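**Lultero Safe Handling Project: Progress report to the Cillo Fund**
Reporting period ending November
Submitted by Alasdair Lamont, Project Lead

## 1. Purpose

The grant supports a code of practice for robot arms that operate ordinary kitchen appliances in shared or supported housing. This report covers work on the draft code, the bench program at Kinnear and the remaining budget.

## 2. Draft code of practice

The second draft has 31 clauses. It was sent to the advisory group on a Friday and comments have been received from all members. The main changes are:

- The arm must withdraw from the work area before a person may approach the appliance.
- Doors must be fully open before a dish is moved in or out. Partly open doors are treated as a fault.
- Bench work must use model food until the operator has been signed off.
- Maker's warning labels must be left in place and kept readable.

Clause 12, on dials and timers, remains open. Lelteo has asked for a force limit on rotary controls, and we support this in principle.

## 3. Bench program

The program allows for 300 logged runs, of which 103 are complete. The microwave task was chosen first as it brings together a hinged door, a dish with a raised rim and two dials.
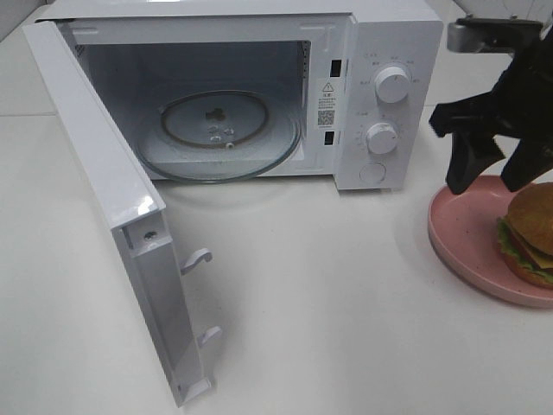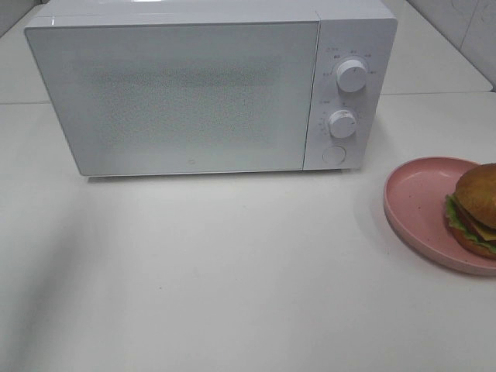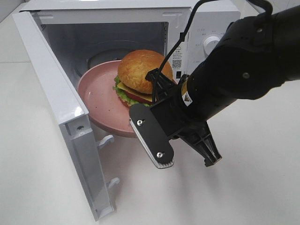
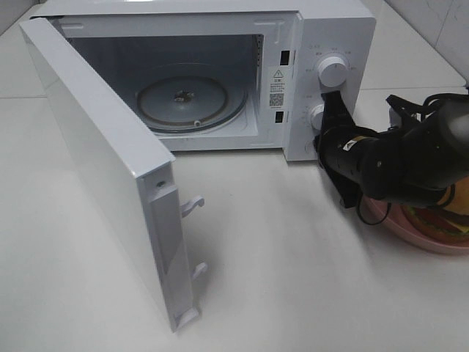
Microwave task, Kinnear bench. The third view shows the gripper at the near rim of the plate; in the fourth it is at the lower knob.

## 4. Matters for the Fund's attention

Run logging is behind schedule by 4 weeks owing to a change in the record form. The new form asks the operator to note door position, dish position and control setting separately. No extra funding is sought. We request approval to move the unspent travel allowance to bench time.

## 5. Next period

- Settle the wording of Clause 12 with Lelteo.
- Complete the remaining microwave runs and begin the kettle task.
- Circulate the third draft to housing providers for comment.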